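Die Fehlermeldung, die es nicht gab

Wenn ein Zweiarmaufbau stehen bleibt, wird zuerst die Software verdächtigt. In Atholm war es im April ebenso. Der linke Arm verlor bei gestreckter Haltung für Sekundenbruchteile die Verbindung zum Greifer, die Steuerung hielt den letzten Sollwert, und die Finger blieben geschlossen. Eine Meldung erschien nicht. Im Protokoll stand ein gültiger Wert, nur eben immer derselbe.

Debashish Munasinghe hat den Fehler nach 5 Tagen gefunden: Kontaktunterbrechung am Stecker, ausgelöst durch Zug auf der Leitung. Der Watchdog war auf 300 ms eingestellt, die Aussetzer lagen darunter. Formal hat also jede Komponente getan, was im Datenblatt steht. Ich halte das für den eigentlichen Mangel.

Leitungen gelten als Zubehör

In der Risikobeurteilung für das Projekt Mridha füllen Quetschstellen und Kollisionsräume mehrere Seiten. Die bewegten Leitungen kommen in einer Zeile vor, unter „Sonstiges“. Dabei ist eine frei geführte Schlaufe ein bewegtes Teil wie jedes andere, mit Biegeradius, Lastwechselzahl und einer Stelle, an der sie hängen bleiben kann. Ľubica Urban hat dagegen eingewandt, eine feste Führung schränke die Handachsen ein und verschiebe den Verschleiß lediglich. Das stimmt für Schleppketten. Für eine Zugentlastung kurz vor dem Stecker stimmt es nicht — sie kostet keinen nennenswerten Bewegungsraum.

Am Tisch sind beide violetten Leitungen in weiten Bögen über die Arme geführt, die rechte hängt vorn über die Tischkante.
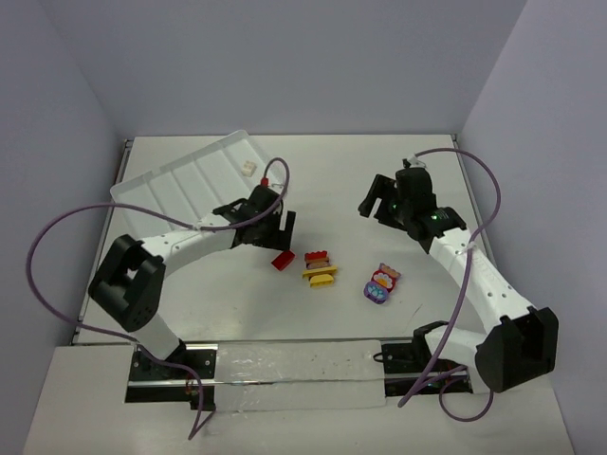

Was zu fordern wäre

Erstens gehört ein eingefrorener Messwert als Fehler behandelt, auch wenn er plausibel ist. Ein Zähler im Telegramm genügt. Zweitens sollte die Abnahme den vollen Arbeitsraum mit angeschlossener Leitung abfahren, und zwar mit dem größten zulässigen Zug.

Flastach prüft bisher in Grundstellung. Dort tritt der Fehler nicht auf.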